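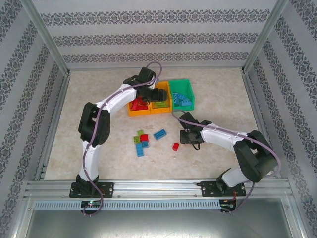

Two robot arms bolted to an aluminum rail, patterned wallpaper behind them.

Home Reviews Teaching Notes Reading Lists About
Search this site Enter keywords Go

Fluvlow for Contract Drafting Classes: A Review After One Full Term

By Wakana Hirose
2026-02-08

I teach contracts to first-year law students at Grendport, and in the spring I run a small drafting seminar for people who liked the first-year course enough to come back for more of it (bless them). For years I have marked up their drafts by hand, in green ink, and handed the pages back with arrows running from clause four to clause eleven and a sad little note saying "you defined this differently on page two." I love doing it. I also have a wrist that complains by the end of the evening, and so last July I gave in and started testing Fluvlow, a drafting and markup program that several colleagues in the clinic had been using for their lease work.

I have now used it for a full term with 18 students, and I have Views. Quite a few of them are fond ones!

First, what it does. You load a contract into Fluvlow, either by pasting it in or by opening a word processor file, and it builds a kind of map down the left side: every defined term, every place the term is used, every cross-reference and where it points. Click on "Delivery Date" and you see each clause that leans on it. If a student has written "Delivery date" in one place and "date of delivery" in another, the program puts a small amber mark beside the odd one. It doesn't correct anything, and I was very glad of that, because sometimes the odd one is odd on purpose and I want the student to be the person who says so.

There is also a comparison view, where two drafts of the same agreement sit side by side with matching clauses lined up. I had seen this sort of thing before and never much cared for it, since most programs fall apart as soon as somebody moves a paragraph. Fluvlow follows the paragraph. I moved an indemnity from the back of a supply agreement to the front, renumbered everything, changed the heading, and it still knew what it was looking at. I may have said something out loud in my office.

The exercise I leaned on most was one I have used in one form or another since I started teaching. The class is given a distribution agreement between two made-up companies, Mosano (who make garden pumps) and Morikawa (who are going to sell them), and it is riddled with problems. The notice clause refers to a schedule that isn't there. "Territory" is defined twice. The termination clause lets Morikawa walk away on 30 days' notice, but the minimum purchase clause can be read to keep it on the hook for the rest of the year, and the two have never been introduced to each other. Half the class acts for Mosano and half for Morikawa, and they negotiate a repaired version over three weeks.

On paper, the first week of that exercise is mostly hunting. Students comb through for the missing schedule and the double definition, feel very pleased when they find them, and arrive at the termination problem tired. With Fluvlow the hunting took most of them an evening. Both "Territory" definitions light up as soon as the file opens, and the reference to the missing schedule shows as a broken link. We got to the termination clause in the second meeting, and we stayed there for a good long while, talking about what a court would do with two clauses that each make sense alone, and whether the purchase minimum was a promise or a condition or only a badly worded hope. That was a lovely afternoon of teaching, and I don't think I would have had it so early in the term the old way.

Now for the other side of it, and I should be fair here. Hunting is a skill. A lawyer who has never had to find a duplicate definition with her own eyes will miss one someday in a file that won't open properly, or in a scanned agreement from thirty years back with a coffee ring over the recitals. I noticed by midterm that a few students had stopped reading the contract through from the start. They opened the map, worked down the amber marks, and considered themselves finished. One very capable student handed in a draft with perfectly consistent terms and a payment clause that never said when anybody had to pay. Fluvlow had no complaint to make about it, as every word in the clause was properly defined.

So I changed how we used it. From midterm on, the first read of any document was on paper, with a pencil, and the program came out afterward. I also asked for a short paragraph on anything they caught that the software hadn't. Those paragraphs were some of the best writing I got all term, and if you adopt Fluvlow for a class I would do this from the very first meeting and save yourself my little detour.

A few practical things, in no particular order.

The comments are good. You can attach one to a clause, a single word, or a defined term everywhere it appears, and students can answer you underneath. By the end of the term our shared folder had 633 comments in it, a good many of them students politely disagreeing with me about commas. The comments export to a plain list, too, which made it easy to look back over a student's work before writing a reference.

Opening a long agreement is slow. The longest thing I tried was a 51-page loan agreement, and the map took long enough to build that I went and filled the kettle. Once it is built, moving around is quick. Shorter documents open with no wait worth mentioning.

Track changes from a word processor come through properly going in. Coming back out, I lost the author names on some of the changes, so that everything looked as if one very busy person had done it. For classroom work this is a small annoyance. For a real negotiation, where it matters a great deal who proposed the cap on damages, I would want it fixed before I trusted it, and I have written to the support people to say so. They answered kindly and said it was on their list.

The cross-reference checker only reads numbered clauses. If your agreement says "the preceding paragraph" or "as set out above," the program sails right past. You could argue that this is a good reason not to draft that way, and I have been arguing it for years, but older forms are full of it.

The clause library I could take or leave. It offers sample wording for the usual suspects (force majeure, assignment, governing law and so on), and the wording is decent, plain, a little bland. My worry is the same one I have with any form book: the student drops in a clause because it is there, and the choice of law ends up being a place neither party has ever done business. I switched the library off for the seminar. There is a setting for this under the instructor menu, though it took me two tries to find it.

Would I recommend it? For an upper-level drafting course, yes, and warmly. For a clinic, yes, with an eye on that business of the author names. For the ordinary first-year contracts course I think I would hold off. Those students are still learning to read slowly, to stop at "provided that" and ask what has just been taken away, and I'd like them to do that for a few months with nothing lighting up in the margin.

I am keeping it for the spring seminar. The Mosano and Morikawa agreement is getting a fresh set of problems over the break, including one involving a renewal notice that I'm rather proud of, and I've bought more green ink for the first read.

Contact | Copyright Wakana Hirose | Back to top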